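Grokura cell: fingers, wrist camera and table
Maintenance gallery, 4/17/20

The Grokura cell is a single arm with a two-finger gripper and a small wrist camera, working over a flat table. It picks packaged goods from a stepped rack and puts them in a basket. These notes cover the setting-up and routine care of the gripper end, which takes most of the maintenance time. The arm itself needs little beyond the yearly grease check in November.

Brisa Rosales wrote the first version of the procedure. Crescencio Hinojosa revised the section on the fingers after the change from the Nendik pads to the Dralus ones, and the torque sequence below is his.

Fingers

Both fingers are removed as a pair, even when only one is worn. A new finger against an old one closes off centre, and the error shows up first on narrow items such as chocolate bars. Mark left and right before loosening anything. The two parts look alike on the bench but the dowel holes differ.

Clean the mating faces with a dry cloth and check them for burrs. Seat the finger on its dowels by hand. If it needs a mallet, something is wrong with the hole or the dowel. Bring the bolts up evenly, half a turn at a time, then to final torque. Paint a witness line across each head.

Close the gripper slowly on a feeler gauge at the tip and again at the root. The two readings should agree. Rocío Cortés keeps the readings in the cell log, 262 entries at the last count, and drift between tip and root is the most useful thing in it.
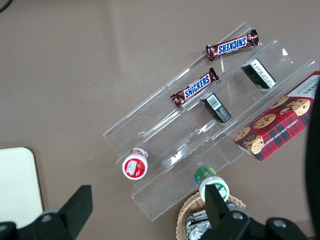
The rack is reset after every finger change. It is clear acrylic, and the depth reading on clear plastic is poor, so the rack position is taught and never searched for. Approach heights are stored per shelf. After a finger change, re-teach the lowest step first and work upwards, with the speed override at its lowest setting and one hand on the enabling switch.

Bars and boxes use separate grip settings. A bar lying flat is taken across its width with the force turned down, and the wrapper must not wrinkle under the fingers. Cartons take more force but need a wider opening on approach — a carton that has been left at an angle will catch a fingertip if the opening is set to the nominal width. Round tubs are taken below the lid.

Stock with printed faces is left in mixed orientations on purpose. Labels the wrong way up are a normal condition for this cell and should not be tidied before a test run.

Wrist camera

Check the lens for fingerprints at the start of each shift. Use a blower first and a lens cloth second, never the workshop air line. Focus is locked with a drop of paint, and a broken paint seal means a full recalibration.

Parts of the gripper are always in view and are masked in software. The mask has to be redrawn whenever the fingers change, or the new tips will be reported as objects on the table. Evaristo Tovar's script does this in two passes, gripper open and gripper closed. The settings file is number 703.

Glare from the acrylic edges is handled by exposure. Leave the room lights as they are and lower the exposure one step at a time until the shelf edges stop clipping.

Cables

The cable run is inspected with the arm moved through its full taught path. Look for tight bends at the wrist and for rubbing at the second clip. The Erdem clips loosen with heat and are replaced as a set. Leave enough slack for the last joint to reach both limits.

Return to service

Run the short cycle 2 times with no one inside the marked area, then enter the hour meter reading in the log. It stood at 3574 when these notes were last checked. Faults go to Nayeli Zamudio, with the log page attached.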